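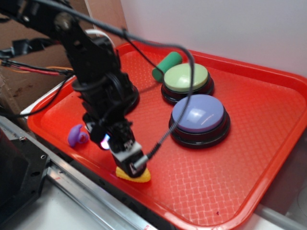
Session 4. Task Allocation and Job Content After Automation

Most studies of automation at a workplace begin with the question of how many jobs are removed. In this session the unit of analysis is the task. A job at a packing station is a bundle of tasks – fetch, orient, place, inspect, record, clear – and equipment normally takes over only some of them. The bench cell shows how small a single task can be. A gripper is down on a yellow, bumpy item on a red tray, next to round push buttons and some smaller pieces. For a person, picking up that item is hardly a task at all. For the cell it has to be specified: approach angle, finger opening, contact, lift, clearance over the buttons, release.

4.1 The Paketti case

Paketti ran a manual kitting line with 50 operators over two shifts. Each operator filled trays from bins and checked the result against a printed list. In July the company moved the picking of light, rigid parts to arms supplied through Basuter. Soft, tangled or reflective parts stayed with the operators. After the change, an operator covered several cells and intervened when a pick was rejected.

Three effects should be kept apart in your analysis.

Removed tasks. Repetitive reaching and placing of rigid parts.
Changed tasks. Inspection. Before, the operator inspected parts they had placed themselves. Now they inspect parts placed by the arm, without having handled them.
Added tasks. Clearing rejected picks, restocking to a fixed layout, logging the cause of each stop.

The added tasks were not in the written job description. They were learned from coworkers and were unpaid in the sense that the grade stayed the same.

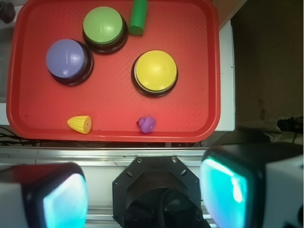

Dede Quansah objected, when a draft of these notes was circulated, that the list treats added tasks as leftovers. Her point was that deciding why a pick failed takes more knowledge of the parts than the old job did, and that a grading scheme based on physical effort will record the new job as easier. She asked that students read the grading document before the interview extracts. The reading order has been changed accordingly.

4.2 Layout as a work rule

A manual station tolerates disorder. An operator moves a part out of the way without noticing it. At an automated station the position of each item affects reach and clearance, so keeping the layout becomes a duty, and somebody has to be assigned to it. At Tsikata, a smaller site, the duty was given to the person restocking the bins. Stops attributed to "operator error" then rose, although no operator had been told what counted as a correct layout.

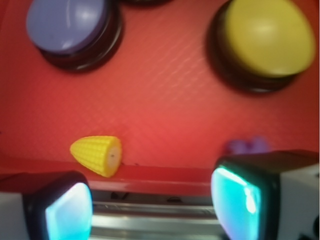
Fig. 3. Toy corn cob at the front lip of the tray; purple and yellow buttons farther back.

Consider the corn cob. It has a narrow tip, a broad flat end and a grid of molded kernels, and it lies right at the front lip. Write down what an instruction sheet would have to say about where it may lie and which way it may point. Then write the version you would give a new employee on a manual line. The difference in length is a fair first measure of the work that has moved from handling into preparation.

4.3 Pace

On the manual line, pace was set by the group and varied over the shift. With cells, the wait between interventions is irregular. Operators at Paketti described this as harder to plan around than a steady high rate. In the survey, 67 percent said they could no longer choose when to take a short break. About 40 percent said their wrists and shoulders felt better. Both results belong in any summary of the case.
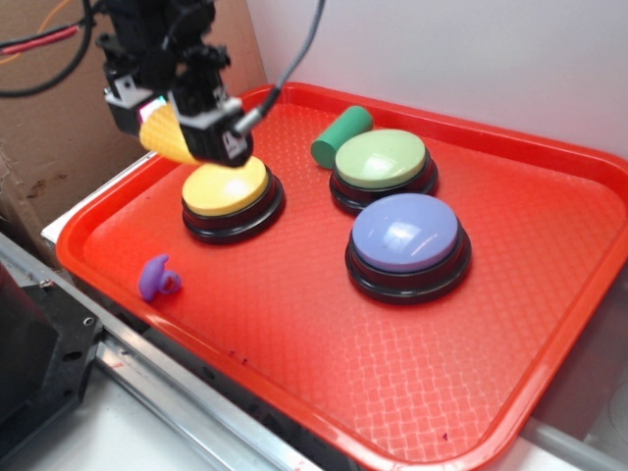 Department of Work and Production Studies | Course page: Automation and Job Design

4.4 Holding and supervising

With an object held between the fingers over the tray, a supervising operator has several things to judge: whether the grip is adequate, whether the path is clear of the buttons, whether to step in. Under the procedure at Fosilora the operator may stop the cell at any point and the stop is not counted against them. Under the procedure at Paketti every stop is logged by name. Expect fewer early stops in the second arrangement, and more late ones.

Assignment

Choose one station at a workplace you have access to. List its tasks, mark each as removed, changed or added under a proposed automation, and state who would do the added ones and at what grade. Two pages. Due 12/8/22.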